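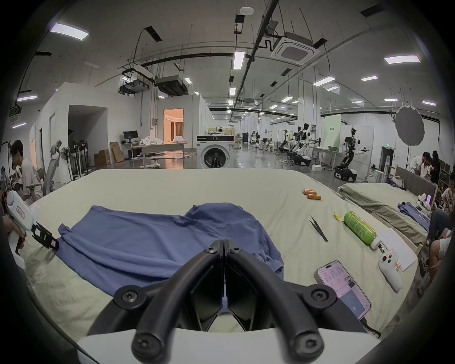 Auf dem Bett: blaues Kleidungsstück auf hellgrünem Laken, rechts die grüne Trinkflasche mit weißem Deckel.

Wohnanlage mit Mindestalter: Was passiert mit der Servicepauschale, wenn man monatelang weg ist?

Ursina Prantl

Hallo zusammen,

mein Mann und ich überlegen, unser Haus zu verkaufen und eine Wohnung in der Anlage Clavitano bei Plodow zu kaufen. Die Anlage hat ein Mindestalter, das wir beide erreichen, eine Zufahrt mit Schranke, ein Schwimmbad, einen Werkraum und ein kleines Restaurant. Die Wohnung selbst gefällt uns gut, Erdgeschoss, Terrasse nach hinten, Abstellraum in der Wohnung und ein Kellerabteil dazu.

Unklar ist mir die monatliche Belastung. Es gibt einmal das Hausgeld der Eigentümergemeinschaft und daneben eine Servicepauschale von 400 Euro für uns beide zusammen. Die Servicepauschale geht an eine Betreibergesellschaft namens Kotian, das Hausgeld an die Verwaltung. Im Prospekt steht, dass mit der Pauschale Schwimmbad, Notruf, Empfang und Veranstaltungen abgedeckt sind. Das Restaurant kostet extra.

Wir sind im Winter immer länger bei unserer Tochter. Dafür wollen wir nicht voll zahlen, wenn wir nichts davon nutzen. Die Dame im Verkaufsbüro meinte, man könne darüber reden. Im Entwurf des Servicevertrags finde ich dazu aber nichts.

Außerdem würde ich gern wissen:
Darf unser Enkel in der Zeit in der Wohnung wohnen? Er studiert und ist natürlich weit unter dem Mindestalter.
Kann die Pauschale beliebig erhöht werden?
Was sollte man sich vor dem Notartermin noch geben lassen?

Der Termin soll im August sein, ein bisschen Zeit ist also noch. Vielen Dank im Voraus.

Gartenzwerg_Unlow

Würde ich nicht machen. Meine Schwägerin hat so etwas gekauft und zahlt seit Jahren für ein Schwimmbad, in dem sie einmal war. Mündliche Zusagen vom Verkauf sind nichts wert. Lieber eine normale Wohnung mit Aufzug nehmen und den Notruf selbst bestellen, da kommt man billiger weg.

Ayman El Fassi

Hallo Frau Prantl,

ich wohne nicht in Clavitano, aber in einer ähnlich aufgebauten Anlage in Unlow und war dort 2 Jahre im Beirat. Ich bin kein Jurist, die Verträge sollte also noch jemand vom Fach lesen. Ein paar Dinge kann ich trotzdem sagen.

Hausgeld und Servicepauschale müssen Sie streng auseinanderhalten. Das Hausgeld zahlen Sie als Eigentümerin immer, ob Sie da sind oder nicht. Darin stecken Versicherung, Reinigung, Pflege der Außenanlagen, Rücklage und so weiter. Die Höhe ergibt sich aus dem Wirtschaftsplan, den die Eigentümerversammlung beschließt, und da stimmen Sie mit ab.

Die Servicepauschale kommt aus einem eigenen Vertrag. Ob es bei Abwesenheit einen Nachlass gibt, steht entweder in diesem Vertrag oder es gibt ihn nicht. Bei uns gibt es ihn nur für die Verpflegung, und die ist bei Ihnen ohnehin nicht enthalten. Empfang und Notrufzentrale laufen ja weiter, auch wenn eine Wohnung leer steht. Ich würde der Firma Kotian schreiben und um einen Zusatz bitten, mit einer klaren Regel, ab welcher Dauer der Abwesenheit wie viel abgezogen wird und wie früh man sich abmelden muss. Wenn die das ablehnen, wissen Sie, woran Sie sind, und rechnen mit dem vollen Betrag.

Zum Enkel: Schauen Sie in die Teilungserklärung und in die Gemeinschaftsordnung. Das Mindestalter kann dort unterschiedlich geregelt sein. Manchmal muss nur eine Person im Haushalt das Alter haben, manchmal alle, die dauerhaft dort wohnen. Besuch ist in der Regel kein Problem. Wenn der Enkel aber allein und über Monate einzieht, ist das kein Besuch mehr. Bei uns gab es genau deswegen Streit, zuerst ging es um laute Musik und am Ende um die Frage, wer überhaupt einen Schlüssel für die Schranke haben darf. Fragen Sie die Verwaltung schriftlich und heben Sie die Antwort auf.

Zur Erhöhung: Im Servicevertrag muss eine Klausel dazu stehen. Achten Sie darauf, woran die Anpassung gekoppelt ist. Steht da nur etwas wie »nach billigem Ermessen«, würde ich das prüfen lassen. Ebenso die Laufzeit und was beim Verkauf oder im Todesfall gilt – das haben bei uns mehrere Erben erst hinterher gelesen.

Geben lassen würde ich mir:
Teilungserklärung mit Gemeinschaftsordnung und allen Nachträgen
Protokolle der letzten Eigentümerversammlungen
die letzte Jahresabrechnung und den aktuellen Wirtschaftsplan
Stand der Rücklage
Hausordnung und Nutzungsordnung fürs Schwimmbad
den Servicevertrag in der Fassung, die Sie wirklich unterschreiben sollen

Bei den Protokollen lohnt sich die Mühe. In unserer Anlage war die Sanierung der Schwimmbadtechnik schon besprochen, als die Wohnung über uns verkauft wurde. Die neuen Eigentümer hatten die Protokolle nicht angefordert und bekamen kurz nach dem Einzug eine Sonderumlage von fast 3000 Euro.

Klären Sie auch, wem das Schwimmbad gehört. Ist es Gemeinschaftseigentum, zahlen alle die Reparaturen. Gehört es dem Betreiber, kann er es unter Umständen auch schließen.

Ursina Prantl

Danke, das hilft mir sehr. Die Protokolle habe ich heute bei der Verwaltung angefordert, und an Kotian habe ich wegen des Nachlasses geschrieben. Das Schwimmbad gehört laut Teilungserklärung der Gemeinschaft, das stand ziemlich weit hinten. Mit dem Enkel müssen wir noch sprechen, er wusste bisher gar nichts von der Idee.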